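How glaze gets onto a plate

Materials for Young Readers, Part 9

Pick up a plate from your kitchen and look at the underside. On many plates there is a thin ring that feels rougher than the rest. That ring is called the foot. The rough part is bare clay. Everything else is covered in a hard, glassy coat called glaze.

Glaze is a kind of glass. It is made mostly from silica, the same material found in sand. Silica by itself melts only at a very high temperature, higher than most kilns can reach. Potters add a second material, called a flux, which makes the silica melt sooner. They also add alumina, which keeps the melted glaze stiff so that it does not run off the sides of the pot.

Before glazing, the clay must be dried and fired once. The first firing is called the bisque firing. It drives out the water and leaves the clay hard but full of tiny holes, like a very fine sponge. These holes are called pores.

The glaze is mixed with water until it looks like thin cream. When a bisque-fired plate is dipped into it, the pores pull in the water. The powder cannot fit through the pores, so it stays on the surface as an even layer. Two seconds in the bucket is enough for most plates. A longer dip gives a thicker layer, and a layer that is too thick may crack or crawl. Crawling means that the glaze pulls back into lumps and leaves bare patches. 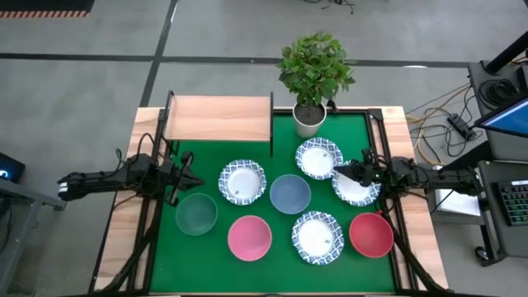 Hanna Lysenko
Ceramics writer, Morkden Young Science Pages
23 November 2024

Colour comes from metals. More exactly, it comes from metal oxides, which are metals joined with oxygen. Cobalt oxide gives blue. Copper oxide usually gives green, but it can turn red if there is very little oxygen in the kiln. Iron oxide gives yellow, brown or nearly black, depending on how much is used. Only a small amount is needed. A bowl in one plain colour may have had a spoonful of oxide stirred into a whole bucket of glaze.

Patterns take more work. There are three common ways to make one.

Underglaze: the pattern is painted on the clay first and clear glaze goes over the top. The picture is then sealed under glass and is hard to scratch.

Overglaze: the pattern is painted on top of glaze that has already been fired. The plate then goes back into a cooler kiln. More colours are possible, but they wear away faster in the wash.

Transfer: the pattern is printed on a thin sheet and slid into place on the plate. In the kiln the sheet burns away and the colours stay. This is how a factory can make many plates that match.

The second main firing is the glaze firing. Many stoneware glazes melt at temperatures above 1200 degrees Celsius. The plates must not touch each other, or they will join together as the glaze cools. The foot is wiped clean beforehand for the same reason - glaze on the foot would stick the plate to the kiln shelf.

Cooling is slow. Clay and glaze both shrink a little as they cool, but not always by the same amount. If the glaze shrinks more than the clay, it is stretched and fine cracks appear. This is called crazing. If the glaze shrinks less, it is squeezed, and flakes may lift from the rim. This is called shivering.

Words to know

Bisque: clay that has been fired once and has no glaze.
Flux: a material that helps silica melt.
Foot: the ring or base that a plate or bowl stands on.
Kiln: an oven for firing clay.
Oxide: a material made when something joins with oxygen.

Something to try

Ask an adult for a plain terracotta flowerpot with no glaze, and a glazed mug. Put one drop of water on the outside of each. Watch for a minute. The drop on the flowerpot should sink in and leave a dark spot. The drop on the mug should stay on the surface. Write down what happened and which of the two has open pores.

Next part: Leobardo Tlapale on how window glass is made flat.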